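# Old computers find new desks at Jivstead

If you have walked past the old reading room at Jivstead lately and wondered why the lights are on so late, the reason is a very large number of desktop computers. They have been coming in from offices, spare bedrooms and lofts ever since the Sundqvist refurbishing scheme opened its doors to the whole district, and by the end of July the tally on the whiteboard by the kettle stood at 526 machines cleaned, checked and handed on to new homes.

The scheme takes in desktop computers that still have some life in them, opens them up, gives the insides a proper going-over and sends them out again to families, clubs and small charities who would otherwise be doing without. It began with a handful of cases on a trestle table and has grown into something a good deal bigger (and, as anyone who has tried to find a free socket in there will tell you, a good deal more crowded).

Gudrun Forsberg, who runs the workroom, is very fond of the older machines. "People bring them in and apologise for them," she told us, "and then we take the side off and it's a perfectly decent board with room for more memory, and I think, well, you've got years in you yet!" Her usual order of business is to get the dust out first, then look over the cables, then try the memory, and only then bother with switching anything on. She is strict about the cables. A lead that has worked its way half out of its socket, she says, has sent more good computers to the tip than any real fault ever did.
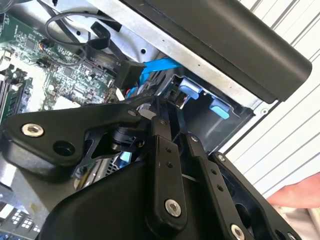 **Can I hand in a computer if I don't know whether it works?**

You can, and plenty of people do. Just tell whoever is on the door what it was doing when you last used it, and they will write it on a label and tie it to the case.

It is worth taking off anything you want to keep before you come, photographs especially. Drives are wiped on the first evening, and once that has been done there is no getting the holiday pictures back, however nicely you ask. Passwords aren't needed. Monitors are welcome if they come with their power lead, but printers, sadly, have had to be turned away after the great printer mountain of last winter, which took up most of the corridor and blocked the way to the biscuits.

Money has been coming in as well. A grant of £3,271 from Narnedix, the electrical wholesaler on the ring road, has paid for new drives and a good stock of memory, and the summer raffle brought in a further £800, which is going on proper lamps for the benches. Those who have spent an evening hunting for a dropped screw under the old strip light will be glad to hear it.

Zinhle Botha looks after the other end of things, matching the finished computers to the people waiting for them. She would particularly like to hear from homework clubs before the new term, and she is happy to deliver anywhere on the Zunurard bus route, provided somebody can meet her at the stop and carry the other end of the box. There is a small charge of £5 for a keyboard and mouse, although it is waived for anybody who finds it awkward.

The workroom is open from half past four until nine in the evening, and newcomers who fancy learning how to fit memory or tidy a tangle of leads are very welcome to pull up a stool. Please use the side entrance, as the front step is being mended, and bring your own mug if you can.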